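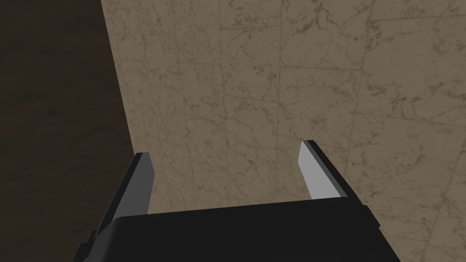 One reader wrote in to ask whether the sealer really has to sit overnight on marble, and could I please put the answer first this time. Yes, it does! Overnight, every time.

Section 3: Sealing your tile with Furkeo

I've done my own bathroom and my sister's place in Galtusville with this stuff, so these are the steps I follow (the leaflet in the box is tiny).

1. Wash the tile with the Skoryk cleaner and plain water. No vinegar, please. It eats marble.

2. Let the wall dry for a full day. I run a fan.

3. Try a dab of Furkeo in a corner you don't care much about. If the stone goes darker than you like, stop and switch to the Plutolholm matte version.

4. Wipe on a thin coat, bottom to top, and go over the grout lines too.

5. Wait 30 minutes, then buff off whatever is left with a dry cotton cloth.

6. Leave it overnight and put on a second coat.

Note: one 925 ml bottle did my whole shower wall with a bit left over.

Caution: open a window and wear gloves. I skipped the gloves in June and my hands were sticky for two days.

7. Keep water off the wall for three days after the second coat.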